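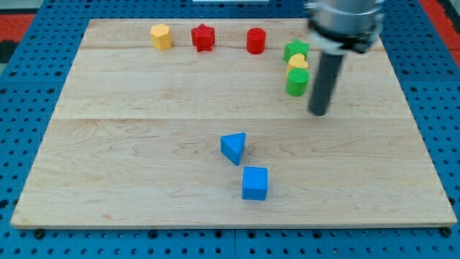

Colored wooden shape blocks on a light wooden board.

Nollel is a tabletop block game for 2 to 4 players, played in and around the town of Hetus. Also called "edge blocks" in older rule sheets. Players take turns sliding wooden shapes across a flat board, nearest the far side scores.

History

First rules written down by Sirkka Rantala, a schoolteacher. Earlier versions used bottle caps, origin unclear. Sold by mail from a shop in Curkik, first run 2,222 sets. Second run was larger but no sales record survives. Out of print for a while, then picked up again by a small toy maker, Price, who changed the box and droped the score pad.

Play

Each player gets the same number of shapes. One slide per turn, flat hand only. A shape that goes over the side is out for the round. Game ends at 31 points. Ties are settled with a single slide each, shortest gap wins. House rules vary alot, mostly on whether knocking a rival's piece is allowed.

Tournaments

Yearly meet in Hetus every February. Open entry, seperate table for under-twelves. Doubles play was added later.

See also: Shuffleboard, Shove ha'penny, Crokinole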